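Course notes, unit 4: Waste sorting claims and how to read them
Instructor: Ljubica Vukčević
Posted Aug 1, 2023

Read these before the seminar and bring the Flemitz brochure with you. I'm not going to go over the brochure line by line. You should come in with at least one sentence from it that you don't believe and a reason for your doubt.

Last unit we looked at how a town decides what counts as recyclable. This unit is about the numbers that come out the other end. Most of you will have seen a figure on the side of a truck or on a flyer in your mailbox: so many percent of household waste "diverted." I want you to get into the habit of asking what was weighed, where, and by whom. A percentage with no answer to those questions tells you very little, however large the print.

Start with the word "diverted." In the Flemitz brochure it means collected in the blue cart. It does not mean turned into anything. If a ton of mixed paper is picked up at the curb and half of it is later thrown out as too dirty to sell, the brochure still counts the full ton. The company would say that this is how everyone reports it. That may be so, and I don't find it much of a defense.

Then there is contamination. A load is sampled, the sample is picked through, and whatever should not have been there is weighed. Simple enough on paper. In practice the result depends on which part of the load the sample came from, how long people spent on it, and what they did with the small stuff. Nerker reports 18 percent contamination for its January loads. Delić, buying from the same towns in the same month, reports 30. I have read both sets of notes twice and I can't tell you which is closer to the truth. They used different cutoffs for fines, meaning the bits too small to sort, and neither gives enough detail to redo the sums.
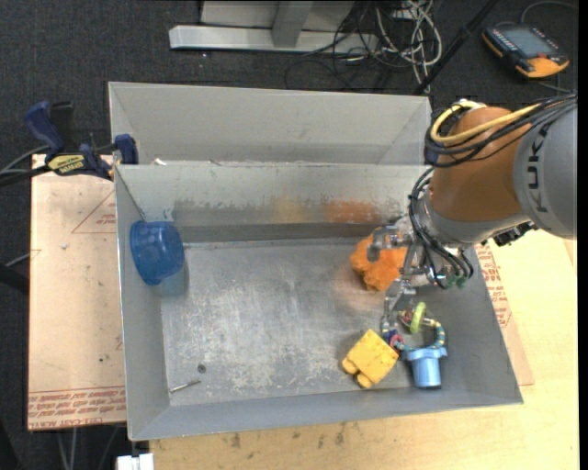
Fines deserve more attention than they get in the reading. Ermira Mujić's paper spends two pages on them, and those are the two pages students tend to skip. Her point is that a rule about small pieces is a choice with money behind it. Take a bit of material the size of the white scrap on the rim between those two metal bins. Does it belong to the front bin, the back bin, or neither? If your rule says "neither," it drops out of the count, and so does everything like it. One piece makes no difference to anyone. A whole season of them can move a contamination rate by several points, always in the direction that suits whoever wrote the rule.

Mujić is less convincing when she gets to remedies. She wants a single national cutoff for fines, and she assumes that firms would then report honestly below it. I see no evidence for that in the paper. Her survey had a low response rate, and the firms with the most to hide are surely the ones that didn't write back. Read section 4 with this in mind.

A few words on the Iretti study, which gets quoted a lot. It claims that clearer labels on carts cut contamination by about a third. Maybe they did. But the labels went out in the same weeks as a round of warning letters, and the study has no group that got one without the other. Anyone who cites it as proof that labels work has not read the methods section, or has read it and hoped you wouldn't.

For the seminar

Work out the diversion rate for Flemitz two ways, first by weight collected and then by weight sold. The second needs a guess about rejected loads. Write down your guess and where it came from. I will ask.

Compare the sampling notes from Nerker and Delić. List what you would need from each of them to make the figures match up.

Written answers should be no longer than 2 pages. Please don't pad them with definitions from the textbook, I know what they say. Late work goes in the folder outside my office and gets read when I get to it.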